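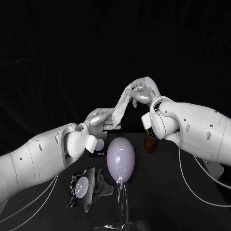 Chapter 4
Skins, Folds and Runs: How Soft Things Hold Their Shape

In this chapter
Why a balloon pushes back
What a twist does to cloth
Where water goes on a flat top
Practical 4.1 to 4.5

Before you start

Get the words straight first. Tension – a pull along something. Pressure – a push spread over an area. You met both in Chapter 3 with the spring and the brick. Same ideas now, softer stuff. Nothing in this chapter has a proper shape of its own, or not much of one, and that makes it harder to measure and more fun.

Look back at the opening picture. White cloth held at both ends, all creases and twist. Light purple balloon under it, egg-shaped, neck down. Water running over the table top. Cloth, rubber, water. That's the chapter, in that order more or less.

4.1 The cloth

A tea towel is a sheet of threads crossing each other. Pull it flat and the threads along the pull take the load. Now twist it. The threads go round as well as along, they squeeze in on each other, and the whole thing turns into a rough sort of rope. Wring a wet one and the squeeze pushes water out of the gaps. Most of it anyway. You never get all of it, try it over the sink at home.

Things to notice when you do it yourself: the creases run on a slant. The more you twist the shorter it gets. Mark the ends with tape and check.

4.2 The balloon

Rubber skin, stretched. The skin wants to go back, whatever is inside gets squashed, so it pushes out. Where the two pushes match up you get the shape. A party balloon comes out like an egg becuase the rubber near the neck is thicker and stretches less.

Shiny or dull? Stretched rubber tends to shine. Put a balloon under a lamp before and after you blow it up and write down what the bright spots do.

Fill one with air and one with water to the same size. Weigh both. Léonie Fleury's class used 700 millilitres and got a good round balloon out of it with no bursts, which was luck. Use the Nenow brand if your school has them, the cheap ones go at the neck. Goggles on. Sink or tray under.

4.3 The water

Water on a flat table shouldn't go anywhere. It does though – no table is flat. Even a small tilt and it finds the low edge. On the way it clings to itself, so you get a band with lumpy sides, not a sheet. Surface tension, see the graph on page 49.

A wiped table and a waxed table give different bands. Jawad Warraich suggests a drop of dish soap halfway along as an extra. Do that one last or you'll be rinsing for ages.

What you need for the practicals

2 cotton cloths, same size
Balloons, 5 per group
Measuring jug, tray, ruler, tape
Dark table top or a dark sheet of card, so the water shows up
Old towel for the floor

Warm-up (write in your books, don't hand in)

Twist a dry cloth as far as it will go and let one end drop. Which way does it spin? Draw it.
Press a finger into a balloon. Where does the rest of it bulge?
Tip a spoon of water onto a plate and tilt it slowly. Note when it first moves, and wether it goes all at once.

Keep the answers handy, you'll need them for Practical 4.1 on the next page.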